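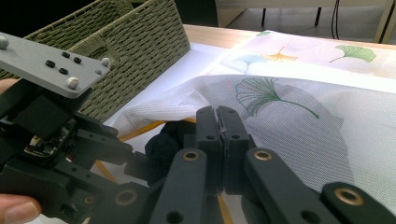
Dark navy fabric, bunched rather than folded.

Soft storage

Soft storage is the household practice of keeping clothing, linens and small belongings in cloth pouches, fabric bags and woven baskets in place of boxes, tins and drawers with fixed walls. It goes by several other names, among them pouch keeping, basket keeping and, in the older housekeeping pamphlets from Gulolgate, simply "the soft way." The term covers both the containers and the habits that go along with them: the folding, rolling and tucking, and the seasonal turning-out that most homes get to sooner or later, usually on a rainy afternoon in April when there is no good excuse left.

Background

People have been putting cloth inside other cloth for as long as there has been cloth to spare, and it would be hard to name a starting point. What can be traced a little more easily is the sewing side of things. Printed patterns for lidless baskets and lined pouches circulated in Gulolgate through the sewing circles and later through the mail-order house of Drondance, whose spring catalog at one time listed 169 kinds of bag, counting the ones for shoes and the ones for onions. Many of these were sold as kits, with the panels already cut and the trim wound on a card, and a fair number of the pouches still turning up at rummage sales were put together at kitchen tables by people who had never sewn much of anything before (some of the seams will tell you as much, and they hold perfectly well all the same).

Containers

Pouches. The most common container is the flat pouch, which may be made from cotton, linen, felt or one of the sheer, gauzy fabrics that let a person see a little of what is inside. Sheer pouches are very often printed, and leaves, small flowers and birds are the old favorites. The edges may be finished with a ribbon or a strip of binding in a color picked up from the print. A pouch of this sort weighs next to nothing and can be folded down inside another pouch when it isn't wanted, although it does tend to slither off a shelf if stacked too high.

Baskets. A woven basket usually serves as the second layer, holding several pouches or a loose pile of clothes. Cord baskets, made from thick twisted cord worked in close rows, are softer than wicker and kinder to knitwear, which can catch on a split cane. Some have a handle opening let into the side, with a rim of smoother cord around it so that it is comfortable to the hand.

Wraps. A plain square of cloth, knotted at the corners, is the simplest container of all. It is still used in Moodley for winter bedding, and a good-sized wrap will take a whole quilt.

Filling and folding

There are two broad schools of thought on filling. The first holds that everything should be folded flat before it goes in, with the fold facing the opening. The second, which has always had more followers than the housekeeping books liked to admit, allows soft and stretchy things to be bunched up loosely and dropped in as they are. Dark everyday fabrics get this treatment more than most. Jersey, fleece and brushed cotton come to no great harm from it, while linen and anything pleated will have to be pressed again before wearing.

Rolling falls somewhere between the two. A rolled garment takes up a little more width and a little less height, and it is easy to pull one out without disturbing its neighbors. Sheer pouches are better filled lightly whichever way is chosen, for a tightly stuffed one strains at the seams and the print pulls out of shape.
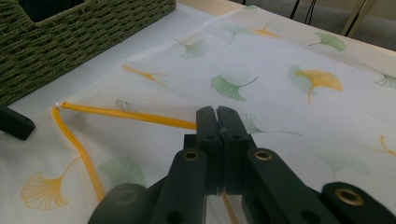 One reader wrote in from Moodley to say that the old rule of one pouch to one kind of thing had never worked in a house with children in it, and that packing by the day had served much better: "Socks, shirt, underthings, all in together, and the whole lot goes in the basket by the bed. I gave up sorting by kind years ago and I have not missed it one bit."

Packing by the day is indeed well established, particularly for travel, and it has a section to itself in later editions of the Gravetus household guide. The guide suggests 4 pouches for a short trip and leaves longer journeys to the good sense of the traveler. Sorting by kind remains the usual way with linens, sewing supplies and anything that the whole family has to be able to find.

Care

Sheer and printed pouches should be washed by hand in cool water, or in a machine on its gentlest setting inside a larger bag, and dried flat out of strong sun. A warm iron may be used on ribbon trim through a cloth. Corners take the most wear, and a few stitches there, made in good time, will save a pouch that would otherwise end up in the rag bag.

Cord baskets are not usually put in water. They can be shaken out, brushed along the rows with a soft brush and wiped with a damp cloth, then left to air. A basket that has slumped can be coaxed back into shape by filling it with towels for a night or two.

Collections

The textile room at Gravetus holds 299 household pouches and wraps, most of them unsigned, along with a drawer of Drondance kit cards. The lending library in Gulolgate keeps more than 1,000 sewing patterns, with bags and baskets filed under "Home, various."

See also

Drawstring bag
Linen closet
Sewing kit
Basket weaving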